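How to Pack One Carry-On for Three Weeks

Kendley Travel Notes, May 21, 2021

The airline will sell you a second bag, and it would love to. Resist. You need one carry-on, a free evening and a willingness to be seen in the same pants by strangers.

Step 1. Weigh the bag empty. Mine eats up a good part of the allowance before a sock goes in, and I have only myself to blame for liking the wheels.

Step 2. Put everything you want to bring on the bed. Go get a drink. Come back and take away the 2 pairs of shoes you packed for the person you plan to become in Stusolwood.

Step 3. Roll shirts, fold pants, stuff socks into shoes. People will argue with you about this. Let them check a bag.

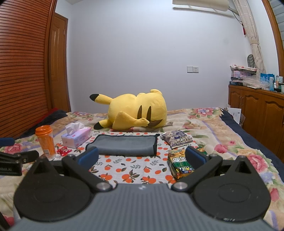
Things laid out on the bed.

Step 4. Heavy items go down by the wheels. Chargers go on top, where security will want them.

Step 5. Close the zipper without kneeling on it. If you have to kneel, return to Step 2 and be meaner.

Weigh it again and write the number on the luggage tag. Hotel scales lie, and you'll be buying souvenirs.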